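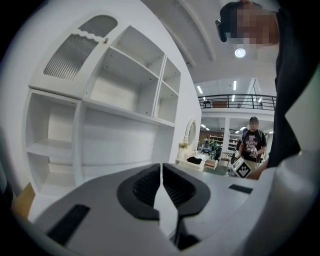
HOME & LIVING | SMALL SPACES

Grimshaw, seven in the morning, and half the street has furniture on the nature strip. Hard rubbish month. February, so it's already hot. Three bookcases before the corner, one of them nearly new.

Why so many? Moving, mostly. Renters here shift every year or two and flat-pack doesn't love a second trip. The cam locks go. The backing board goes first, always. A decent Trunetti bookcase is $357 in the shop and worth nothing by the time you've dragged it down two flights of stairs.

So people are going back to the old stuff. Nistham, the secondhand barn out past the rail yards, has 2000 square metres of it. Sideboards, tallboys, wardrobes with somebody's name pencilled inside. I went for a look and stayed til closing. Paid $300 for a chest of drawers that weighs more than I do.

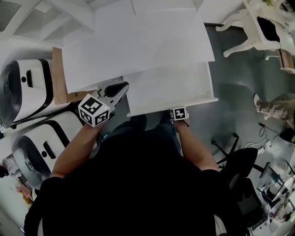
Drawers are where you tell, by the way. Pull one right out. Dovetails at the corners, good. Staples, keep walking. Rub a candle along the runners if it sticks, costs nothing.

Not everyone's got the room, or the back. Trakitz will build to measure, and their quote for my hallway was $1450, delivery extra. Gulp. Lovely work though, and they'll come back and refit it if you move, wich is the bit that got me thinking.

Still thinking. The tallboy's in the hall for now, sideways, and we all breathe in to get past.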